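Search this site Search Go

Why Does a Lemon Make Your Face Do That?

April, by Wilmer Llanos

Cut a lemon into slices and somebody will dare somebody else to eat one. It has probably been going on for as long as there have been lemons and older brothers.
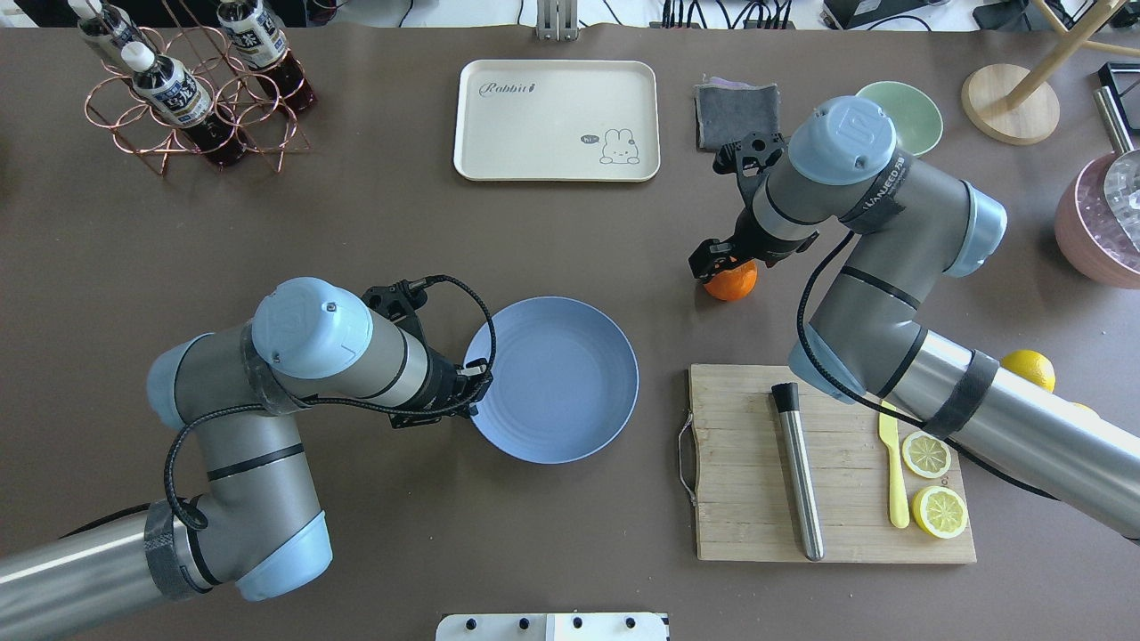 The sourness comes from citric acid. Your tongue is covered in tiny taste buds, and some of them are on the lookout for acid. When they find it they send your brain an urgent message, and your brain replies by screwing up your eyes and filling your mouth with spit. The spit waters the acid down. The face is free.

Oranges have citric acid too, but they also have a good deal more sugar, so you notice the sweetness first. That is why people peel an orange and eat it, and squash a lemon into something else, such as tea, or a pancake.

Want to test it? Ask a grown-up to slice one of each. Put a piece of orange on a plate, lick the lemon, then eat the orange. Now swap them round. The lemon usually seems much worse the second time, when your tongue has just got used to something sweet.

My nephew tried this at 11 in the morning and would not speak to me until lunch.

Wash your hands before you rub your eyes. You will forget.

Contact us | Copyright Avville Young Readers | Back to top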